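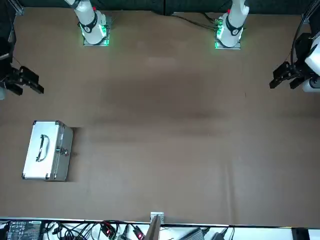 Vullton changes its parking ticket rules, and I have thoughts

So the new parking rules in Vullton kicked in on 12/23/24, right in the middle of holiday shopping (great timing, folks!). If you get a ticket downtown now, you have 23 days to pay it or ask for a hearing. I had to read the notice twice, and the late fee part is what got me. Miss the deadline and the city tacks on another $7, and with 3 unpaid tickets your car can get booted.

I stopped by the traffic court window on Terow Street to ask how you fight one. You fill out a one-page form, bring your photos or receipts, and they mail you a hearing date. You can do it online too, but the site kept logging me out, so I'd go with paper.

Tickets written in November still fall under the old rules, so dig through your glove box before you panic. And the fine for parking in an accessible spot without a permit is now $300, which seems fair to me. The Gondel Avenue lot is still free after dark.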